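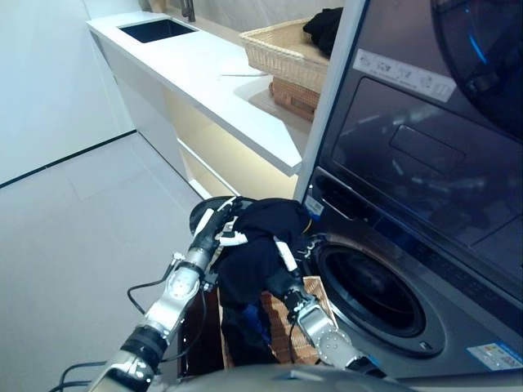
Black clothing, a woven basket and a front-loading washer.

Brultavstead ferry: new rules for luggage and day passes

The Kendaso line has changed its luggage rules for the summer, and if you are crossing to Brultavstead with more than a backpack you should read them before you book. The new rules took effect in July 2022 and apply to all sailings from Delitz, including the early boat.

Each foot passenger may now bring 2 pieces of luggage free of charge. A third piece needs a tag, sold at the ticket window in Delitz but not on board. Strollers and folding wheelchairs don't count toward the limit. Bicycles do not count either, but they need their own reservation, and the rack fills up early on weekends.

The day pass is still sold, with one change. It used to be good until the last boat. It now expires when the evening schedule starts, and after that you pay the single fare. Holders of the seven-day pass are not affected. If you plan to have dinner on the island and come back late, compare the price of two single tickets with the pass plus the evening fare. On my last trip the singles were cheaper.

Bus 722 meets most arrivals and goes up to the village by way of the Fröhlich guesthouse. It doesn't wait if the boat is late. The walk takes half an hour with a suitcase, most of it uphill, and the first part has no sidewalk. Bus 438 leaves from the same stop but runs to the north beach, so check the number before you get on. Drivers on both routes take cards. The ferry ticket does not cover the bus.

Several readers asked about storage. There are no lockers at the Brultavstead dock. The Fröhlich will keep bags for its own guests before check-in and after check-out. Day visitors can leave bags in the staffed room at the Delitz terminal, next to the waiting hall. It closes before the last boat gets in, so ask about the hours when you drop off.

For stays of a week or more, packing less is easier than paying for tags. The guesthouse has a guest laundry on the ground floor, open to anyone staying there, and detergent is sold at the front desk.

The winter schedule begins in January and will have fewer sailings. The line has not published the times yet. I'll list them in this newsletter when they come out.

Corrections to last month's issue: the Delitz parking lot has nearly 2000 spaces, and the shuttle from the far end is free.

Wiebke Wiegand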